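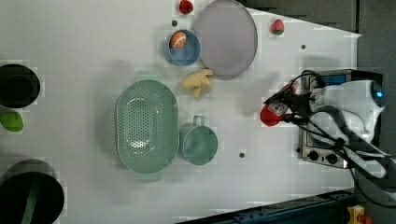 **Kitchen Science, evening class, Clerkthorpe - Week 5 notes: why sauces are stubborn**

2022-09-04

A few of you asked for the notes in longer form this time, so I've typed up what I said plus the bits I skipped when we ran over. Read them before the next session if you can. If you can't, at least read the part on shear thinning and do the honey exercise, since we'll use the results.

## Where we left off

Last week was all about water and oil, and how something as thin as water can still push back when you try to move it fast. We called that push-back *viscosity*. The picture I want you to keep in your heads is a deck of cards lying on a table. Put your palm on the top card and slide it sideways. The top card moves the most, the bottom card doesn't move at all, and every card in between drags a little on its neighbors. A fluid does the same thing, only with layers instead of cards. Viscosity is how hard the layers drag on each other.

Two words from that session you'll need again:

- **Shear stress** - how hard you're pushing sideways, per bit of area.
- **Shear rate** - how fast the layers end up sliding past each other.

For water, cooking oil and plain sugar syrup, these two go up together in a straight line. Push twice as hard and the layers slide twice as fast. We call fluids like that *Newtonian*, and they're wonderfully easy to deal with. Most of what's in your fridge door isn't like that at all, which brings us to this week!

## Fluids that change their minds

Take mayonnaise. Scoop some onto a spoon, turn the spoon sideways, and the mayo sits there in a lump. It's behaving like a solid, a soft one. Now spread it on bread and it glides out nicely under the knife. Stop spreading and it holds whatever ridges you left in it. Same stuff, same temperature, and it went from solid-ish to runny and back again inside a couple of seconds.

Two separate things are going on there, and people mix them up every year (I did too, for an embarrassingly long time):

**Yield stress.** Below a certain push, the material doesn't flow. It may stretch or wobble a bit, but it springs back. Go past that push and it starts to move. Toothpaste has a yield stress, or it would slump off your brush. So does whipped cream, so does hummus, and so does ketchup.

**Shear thinning.** Once it's moving, the faster you make the layers slide, the less they resist. Double your push and you get much more than double the flow.

You can have one without the other. A thin xanthan gum solution is strongly shear thinning, but it'll slowly level out in a bowl if you leave it. Ketchup happens to have both, and that's why I keep coming back to it. It's also cheap and nearly everybody has fought with it.
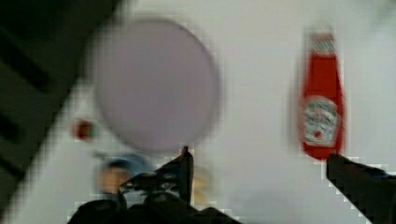

*Photo: Singhal / course picture folder*

OK, so what is in there that makes it behave this way? Ketchup is mostly water with sugar, salt and vinegar dissolved in it, and if that were the whole story it would pour like a weak syrup. The thickness comes from tomato. When tomatoes are cooked and pulped you get bits of cell wall floating around, plus pectin, the same family of molecule that sets jam. The bits swell up with water and crowd each other. At rest they're jammed together in a loose tangle, and that tangle can carry a small load without giving way. There's your yield stress.

Push hard enough and the tangle breaks up into smaller clumps. The clumps deform, line up with the flow and slip by each other more easily. There's your shear thinning.

Starch-thickened sauces get to a similar place by another road. The starch granules soak up water when you heat them, swell like tiny balloons, and leak some long molecules into the water around them. That's why a gravy goes from watery to thick rather suddenly as it gets near a simmer. Cool it down and it goes thicker still, sometimes all the way to a gel you could cut with a knife.

## The third ingredient: time

I've been talking as if the sauce responds instantly. Some do, near enough. Others take a while, and the word for that is *thixotropy*. A thixotropic fluid gets thinner the longer you keep it moving, even at a steady speed, and then slowly builds its structure back when you leave it alone.

Yogurt is a nice one to try, with a catch. Stir a pot of set yogurt and it thins out a lot. Let it stand overnight and it recovers somewhat, but it never quite gets back to where it was. Some of the structure was broken for good. So yogurt is *partly* thixotropic, and if you write that on the worksheet I'll be very happy.

A question came up about whether shaking a bottle hard counts as shear thinning or thixotropy. Usually some of each. The shaking gives you a high shear rate for a moment (shear thinning), and if you pour right afterward, the structure hasn't had time to rebuild (thixotropy). To pull them apart you'd need to hold one thing steady while you change the other, and that's what a rheometer is for. We don't have one. We have spoons, a ramp and a kitchen timer, and you can get a surprisingly long way with those.

## Getting it out of the bottle

Think about a bottle turned upside down. The only push on the sauce is its own weight. The stress from that weight is largest at the wall of the bottle and drops to zero in the middle. If the stress at the wall is lower than the yield stress, nothing moves and you sit there looking at your fries.

Now narrow the bottle. The stress at the wall depends on how wide the column is, and a narrow column gives you *less* stress at the wall for the same sauce. So the neck is the worst place for it to be stuck. There's a second problem as well - air has to get in to replace whatever comes out, and a full neck blocks the way.

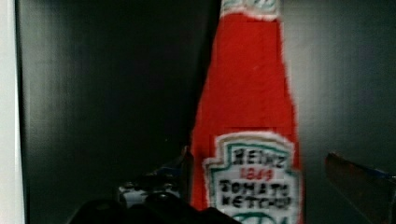 You've got a few ways around all that. You can add stress from outside, by tapping or by a quick downward jerk with a sudden stop. You can squeeze, so that you're not relying on weight at all and you're not waiting for air either. You can store the thing cap down, which gets the slow part over with while you're asleep. Or you can give the sauce a good shake first, lid ON please, and pour before it has settled.

When the sauce does move, it doesn't move the way water does. Near the wall, where the stress is high, it's shearing. In the middle the stress is under the yield point, so the core travels along as one solid plug. That's called *plug flow*. Squeeze out some toothpaste slowly and look at the end of it: nearly flat across. Same effect.

## Try this at home

**Exercise A: the ramp.** You need a baking tray, something to prop it on, a timer, and any four sauces. I'd pick honey, mustard, ketchup and plain yogurt.

1. Lay the tray flat and put 2 teaspoons of each sauce in a row along one short side.
2. Prop that side up, gently, and start timing.
3. Write down which ones move, and when each has gone a hand's width.
4. Tip the tray a bit steeper and do it again with fresh dollops.

Honey will creep from the first second, even on a very shallow slope. It's very viscous but it has no yield stress to speak of, so any push at all gets it going. The others may just sit there until you pass a certain angle. That angle is a rough-and-ready stand-in for yield stress. Keep your dollops the same thickness or the comparison falls apart!

**Exercise B: honey, warm and cold.** Weigh out 200 g of honey, split it between two identical glasses, put one in the fridge for an hour and stand the other in warm tap water. Time how long a dropped pea takes to reach the bottom, if it goes down at all (dried peas please, fresh ones can float). Bring your times with you.

**Exercise C: build your own.** Stir a little of the Geltent thickener from your kit into cold water and leave it to stand for 8 minutes. Then hunt for the yield stress: does a peppercorn stay where you put it? Does it still stay if you stir first? If you get lumps, sift the powder in more slowly next time. I've had lumps two years running and I'm not proud of it. 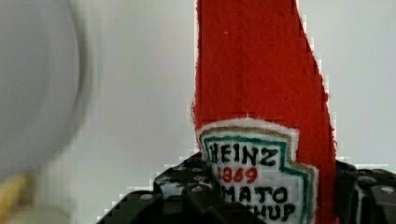

Whatever you find, write down the temperature of the room. Half of the odd results I see on the worksheets come from one kitchen being chilly and another one having the oven on.

## Mistakes I keep seeing on the worksheets

*"Thick" used for everything.* Thick could mean high viscosity, or a yield stress, or both. Honey and mayo are both thick in daily speech and they're completely different animals. Tell me which you mean.

*Mixing up density and viscosity.* Cooking oil is more viscous than water and it's less dense, so it floats. The two have very little to do with each other.

*Cornstarch and water.* Somebody always puts it down as shear thinning. A heavy cornstarch paste does the opposite, it gets stiffer the faster you push it, and we give that its own session in June along with the messy demo. Wear old shoes.

*Saying the yield stress "is" some exact number.* It depends on how long you're prepared to wait and how you measured it. Write down the method next to the value.

## For next time

Read the chapter on emulsions in the course reader, up to the end of the vinaigrette section. The long derivation in the gray box is optional. Upload your ramp times to the Edau page before class, in whatever units you used, and I'll do the converting. And bring a small jar with a tight lid, we'll be shaking things.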